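Notas para la charla «El vapor no perdona» — 1 de agosto, sala Telleck, 29 minutos con preguntas

## Arranque
- Saludar. No pedir perdón por hablar de bollos a las cuatro de la tarde.
- Preguntar quién ha abierto la tapa antes de tiempo. Esperar a que mientan.
- Contar lo de Furiscombe: 38 bollos, una sola vaporera y yo diciendo «caben».

## La tapa y el plato
El público cree que el bollo se estropea en la masa. Muchas veces se estropea en el último metro, entre la cesta y el plato. Insistir aquí, despacio, que es la parte que nadie apunta.

La tapa, tumbada en la mesa, a un lado. El plato, al otro, grande y vacío antes de empezar. Quien busca plato con el bollo en la mano acaba usando la encimera (lo sé por experiencia).
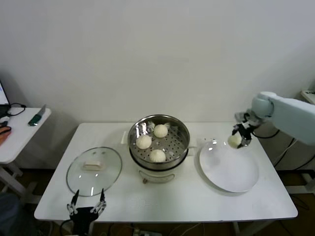

## Sacarlos de uno en uno
- Señalar los pliegues de arriba: por ahí NO se agarra. Por los lados, sin apretar.
- Dejar sitio entre bollo y bollo. Se hinchan y luego se quieren mucho.
- El fondo perforado: recordar que el papel no debe tapar todos los agujeros. Pausa — siempre hay alguien que toma nota con cara de culpa.
- Si preguntan por el bambú: sí, es muy bonito. Siguiente pregunta.

## Cierre
- Receta en la hoja de Zirnine, junto a la puerta. Corregir de viva voz la errata: son 100 g de agua, no 100 ml de aceite.
- Si sobra tiempo, anécdota de Brinkmann. Si no sobra, mejor.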